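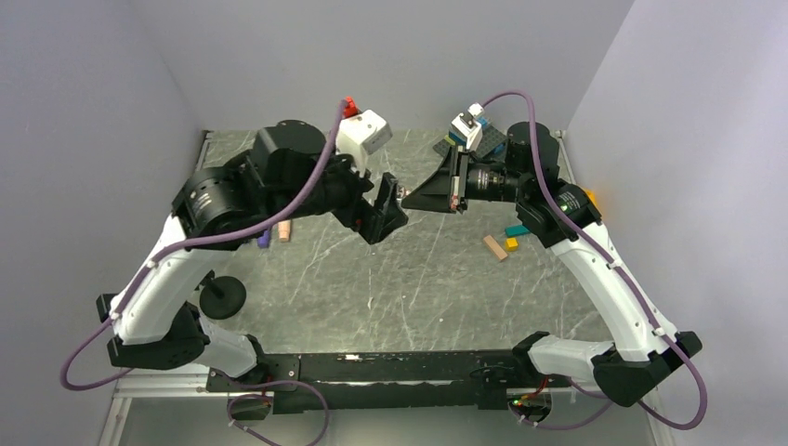
Gray marble pattern top with the three walls standing, October, late morning.

Notebook, small room, new table top and walls

October, 8:40. The Furnik top was brought up before I arrived. Junaid Memon has already signed for it, so I only checked the label against our order. Pattern is correct: gray with thin white veins. In the catalog the veins looked much stronger and more regular, and I was a little afraid of it. I am satisfied with the real one. The veins are thin and go in all directions, so one does not see where the pattern begins again. I looked for the repeat for some minutes and did not find it. Possibly it is longer than our table.

Width measured at the front edge: 1492 mm. Ordered 1490. I measured again from the other end with the steel tape and it is the same. I accept it, the walls can take this difference.

9:30. Old top off. Under it there was dust, one pencil and a dried coffee ring that had come through the screw hole, I don't know how. Cleaned the support rails with the Zivik cleaner and a cloth. The left rail is a bit lower than the right at the back, I already wrote this in spring and we never corrected it. Put two thin shims there this time. The level is now good in both directions, bubble stays between the lines.

New top screwed from below only. Please do not drill from above, also not "only one small hole".

10:15. Walls. Back wall first, plain pale gray. Then the left and the right in the lavender gray. I had asked for all three in the same gray, but Kaker had only enough of it for the back, and Junaid said to take the lavender for the sides and not wait three weeks more. On the sample card the difference was almost nothing. In the room it is easy to see, mostly when the ceiling light is on. I do not mind it. It even helps the eye to find the corner. If somebody wants to paint, the paint must be matte, please. The last time we had half-gloss and we were sorry for it.

About the angle of the sides: we did not set them square to the back. They open toward the front, so one can stand at the side and still reach the back of the table without hitting the elbow on the wall edge. Junaid held them while I marked the floor position with tape. First try was too open on the left and the panel touched the door handle when the door was opened. Second try is the one we kept. The tape marks stay on the floor until we are sure.

Fixing: angle pieces behind the walls, 41 screws in total. I write the number for the next order, and the box is now empty. The short ones go in the back wall, the long ones only at the feet. I mixed them one time and had to take two out again.

11:20. Light. With the Shaikh meter I read 349 lux in the middle of the table, ceiling light on, blind closed. The corners at the back are darker, but I have not written down the values because my sleeve was over the sensor for at least one of them. To repeat.

13:10. After lunch, wiping test on a leftover piece of the same top, not on the table itself. Tried:
- water and soft cloth: good, but streaks if the cloth is too wet
- Zivik cleaner, diluted as on the bottle: good
- alcohol: good, dries quickly, no change in color that I can see
- melamine sponge: NO. It makes a dull place and this does not come back. The piece with the dull place is on the shelf if you want to look.

Pencil goes away with water. Marker (the blue one) goes away with alcohol when it is fresh. I left one line of marker on the piece to test it tomorrow when it is old.

One practical trouble with the pattern. Small pale things are hard to find on it. I put down a white washer and needed much too long to see it again, it lay nearly along a vein. For small parts use a dark tray. There should be one in the second drawer, if it was not borrowed again.

14:45. Smell of the glue from the edge strip is still there. Window open for roughly two hours, better now. Leave it open a little until evening if it does not rain.

Still open:
- ask Furnik if the end pieces of the same pattern can be bought alone
- Kaker: price for two side walls in the pale gray, only for information
- 9 mm gap between back wall and building wall, dust will collect there. Foam strip?
- repeat the light values, corners also, sleeves up
- write the new width in the room drawing, the old drawing has 1460 from the table before
- felt for the door handle, left side is still close

Junaid has the invoice. I have the spare

We use cookies to remember your settings and to count visits to our pages. By continuing to use this site you agree to this. Accept all / Manage settings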